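Xue calligraphy folding fan, paper leaf: review

Reviewed by Shengli Duan
10 May 2024

Summary: a well-pleated paper fan with a sound rivet and a leaf that needs more care than the seller's card suggests. Good for display and light use. Not the one to carry in a bag all summer.

I have used folding fans daily in warm weather for years, mostly cheap cloth ones, and I repair a few for other people. The Xue was bought at full price from Zondwood, who list it under stationery and paper goods. It came in a plain card sleeve with no stand. Delivery took longer than quoted and the sleeve had one crushed corner, with no damage to the fan.

Construction

The leaf is pale cream paper, folded into narrow pleats and mounted over slender wooden ribs finished in a glossy dark maroon that leans to purple. The two guard sticks are thicker than the ribs and swell to a rounded end at the base. A single round metal rivet holds the lot together.

Rivet tension is the first thing I check. Too loose and the fan flops open under its own weight, too tight and the inner ribs begin to bow within a month. On this one the tension sits slightly to the firm side. It opened stiffly out of the sleeve and eased after a couple of evenings. I logged 238 full open and close cycles over the test period and the rivet has not shifted or developed any side play that I can feel.

Rib spacing is even when the fan is spread. That matters because uneven spacing puts the load on one or two pleats, and those are the ones that split. I held a steel rule across the ribs at mid length and found nothing worth noting.

Leaf and printing

Columns of small dark characters run down most of the pleats. Under a loupe the edges of the strokes on mine have a regular dot pattern, so it is printed, and at this price I would not expect otherwise. Registration across the folds is good. No character I looked at is sheared by a crease badly enough to be unreadable.
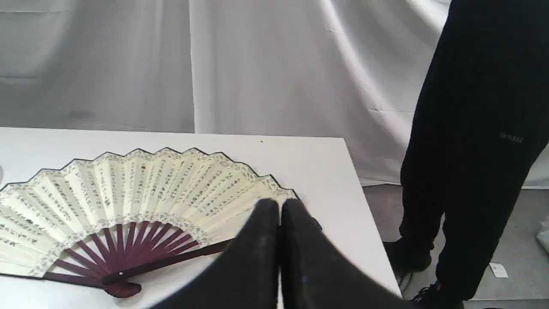
The patterned bands, one along the scalloped outer rim and one along the inner curve above the ribs, are a faint grey-blue and much quieter than the colour on the Zondwood product page. I prefer them that way. Buyers who want a stronger blue should know before ordering. The outer edge is finished with a thin dark border that follows the pleats in a zigzag, and it is neatly done. Edge trim is normally the first thing to lift on a paper fan. Mine is still down along its full length except for a few millimetres near one guard, where I put it back with wheat paste.

Opening and closing

Open it slowly, with one thumb on the near guard, and let the pleats follow. A fast wrist flick works but I would avoid it with this paper. When closing, gather from one side and check that no pleat has inverted before you press the guards together. I inverted one pleat in the first week by being careless and the crease is still faintly there.

Air movement is adequate. The leaf is stiff enough to push air without buckling, and it is quieter than my Vosik cloth fan, which slaps. The Vosik moves more air per stroke and can be rinsed under a tap. Paper cannot.

Flatness and storage

Spread on a level table, the leaf settled nearly flat after I had left it open overnight. Stored closed with a paper band around the guards, it kept its folds. Do not use a rubber band, as it will mark the finish. I had it in an unheated room through December and saw no change in the ribs, though the leaf felt a little limp on the damp days and recovered once the room was dry.

A stand would help. I tried a small Drorkham plate stand and it holds the fan upright if the lower lip is padded. Without padding the base slides forward.

Faults

The sleeve is too tight and scrapes the trim on the way in. The care card is one sentence long. There was a small bead of dried glue on the inside of one rib, which I took off with a fingernail.

Verdict

Four out of five. The rivet and ribs are better than the price requires, the printing is clean, and the trim is acceptable. I took one point off for the sleeve and the missing stand. I would buy it again for a shelf or a desk, and keep the cloth one for the train.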